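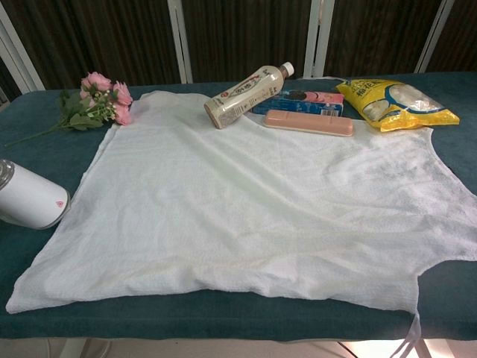

White towel on a padded table with teal terry cover, chest camera view. Objects of the clutter set lie along the upper and left sides.

Tundimau towel comparison

The Tundimau towel comparison is a procedure for comparing robot grippers and camera positions in the handling of cloth. It was developed at the Vondthorpe workshop by Baltazar Bautista and Gerardo Dizon, and it takes its name from the software controller, Tundimau, which was used in all of the first trials. The procedure is used mainly by small laboratories which need to choose between two or more grippers and do not have the equipment for measuring contact forces directly.

The comparison differs from most tests of cloth folding in two points. First, the cloth is not presented in a clean rectangle. It is spread by hand and keeps its wrinkles, and its outline can be irregular. Second, other objects stay on the table during the trial, and the gripper must work near them without moving them.

Background

Before the procedure existed, the Vondthorpe workshop tested its grippers on a hard, flat board with a thin cotton napkin. Bautista noted that the results were almost the same for every gripper, and that this did not agree with the experience of the operators, who had strong preferences. The hard board was very forgiving for some fingers and very bad for others, because a fingertip which touches the board can slide under the cloth only if its edge is thin enough.

Dizon proposed to change the surface instead of the cloth. A padded table was taken, and it was covered with terry cloth. On such a surface a finger can press down a little before it closes, so thick fingertips are no longer excluded from the start. At the same time a new difficulty appears: the gripper can pick up the cover together with the towel. In the literature of the workshop this is called a double pick, and it became the main error which the comparison is meant to find.

Arrangement of the table

The table is prepared with a teal cover and a large white towel on top. The two colors were chosen so that the edge of the towel can be found easily by a camera, and so that a double pick is visible at once to the person who keeps the record. The towel should cover most of the working area. Shallow folds are left as they are. It is permitted, and in the harder version of the test it is required, that part of the towel hangs past the front edge of the table.

The clutter set is made of ordinary goods and may be composed freely, but it should include different kinds of shape and stiffness. A typical set contains:

A plastic bottle with a screw cap, lying on its side
A cardboard box
A small plastic case with rounded corners
A snack bag
A bunch of artificial flowers with a long stem
A cylindrical appliance, lying on its side

The objects may rest on the towel, on the cover, or partly on both. The snack bag is considered the most difficult neighbor, as its crinkled edges catch light and can be taken by the vision software for an edge of cloth. The artificial roses are included for another reason. Their leaves are thin and flexible, and a gripper which closes near them will often close on them too.

The appliance is always unplugged for the trial, and its position is not changed between grippers.

Grippers compared

Two grippers were compared in the first series.

The Grallero is a parallel gripper with wide, soft pads. Its opening is moderate, and both fingers move at the same speed. With the Grallero the operator lowers the fingers until the pads compress the towel, and then closes. A ridge of cloth is formed between the pads and is lifted. The method is simple and tolerates errors in height, but it tends to take too much material. On terry cloth the Grallero gave most of the double picks in the series.

The Enriquez is a gripper with one fixed and one moving finger. The fixed finger has a thin lip, which is placed under the edge of the towel, and the moving finger then comes down on it. When the edge is found well, only one layer is taken. When it is found badly, the lip passes over the towel, and the gripper closes on nothing. The Enriquez is therefore more dependent on the camera, and also on the skill of the operator if the arm is guided by hand.

Both grippers can be mounted on the same wrist flange with an adapter. Bautista and Dizon recommend to keep the adapter in place also for the gripper that does not need it, so that the arm has the same length in both cases.

Camera positions

The comparison is normally carried out with a camera at chest height, directed down and forward across the table. From there the near part of the towel is seen well, including a strap or tie if one hangs below the front. The far side is seen at a shallow angle. Objects placed along the far side can hide small parts of the towel behind them, and the concave parts of the outline look narrower than they are.

A second camera can be fixed over the table, pointing straight down. It gives the outline with less distortion, but the arm itself covers the towel during the approach. In addition, wrinkles are almost without shadow in this view if the light also comes from above. Dizon considered the chest position better for judging the height of a wrinkle and the overhead position better for finding a corner. The workshop did not reach a decision for one of them, and the procedure allows both, with the condition that the position is written in the record.

The background behind the table should not be changed between trials. A curtain or screen with vertical stripes was found to disturb one early version of the edge finder, which looked for long straight lines in the whole image. After this the software was limited to the area of the table.

Procedure

A session consists of 50 attempts for each gripper. Before the first attempt, the towel is spread and the clutter set is put in place. The fingers begin from a rest position above the front edge. In each attempt the gripper must take the towel at a point given by the controller, lift it by a hand's width, hold it, and put it back.

The towel is not smoothed between attempts. It is spread again only when less than half of it remains on the table, or when one of the objects has fallen. This rule has been criticized, because a gripper which disturbs the towel strongly makes its own later attempts more difficult. Bautista answered that the same is true in real work, and the rule was kept.

Each attempt is placed in one of 4 classes: clean pick, double pick, missed pick, and contact. The last class is used when any object of the clutter set is moved, even if the towel itself was lifted correctly. If a double pick and a contact happen in the same attempt, it is recorded as contact.

Results and use

The first series at Vondthorpe was repeated over several months and reached 1,726 attempts before the towel was replaced. The Enriquez had more clean picks at the outer edge of the towel. The Grallero was better in the middle, where there is no free edge for the thin lip and only a fold can be taken. Near the flowers both grippers were poor. Near the bottle the Grallero had more contacts, as its wide pads need space on both sides - the operators had expected the opposite, because the Enriquez is the longer tool.

The change of controller was studied later and in less detail. With a slower closing speed the Grallero made fewer double picks, while the Enriquez did not change much.

Limitations

The softness of the table is not specified by a number. Two laboratories with different padding can obtain different results, and for this reason the figures of one place should not be compared directly with those of another. The procedure also says nothing about towels that are wet. The age of the towel has an influence as well: after many attempts the loops of the fabric become flatter, and the pads hold it less firmly. Dizon advised to keep one unused towel of the same type and to repeat a short session with it every January.

See also

Cloth manipulation
Edge detection
Parallel gripper
Wrist flange adapter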